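Brisket questions — Prorkent smoke days, Flisosville

When do I order?
By Wednesday noon for the weekend. December fills up fast, dont wait.

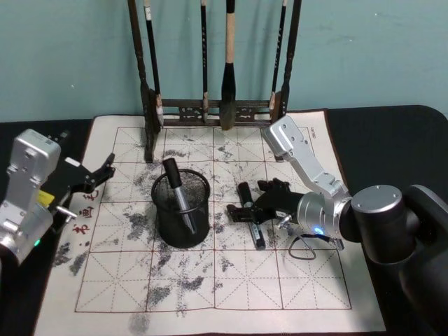 1 min read

How much per person?
Half a pound cooked. More if your crowd skips the sides.

Is the rub spicy?
Mild. Brown sugar, paprika, garlic, black pepper. Ask for the Beselar rub if you want heat — it's got cayenne.

Can I freeze it?
Yes. Slice first, pour the juices over, wrap tight.

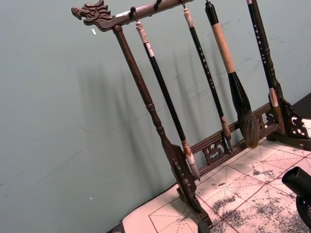

Reheating

Oven or microwave?
Oven. Covered, low, splash of broth. Microwave is ok for a sandwhich.

Sauce included?
One 17 oz bottle per whole brisket. Extra is at the counter.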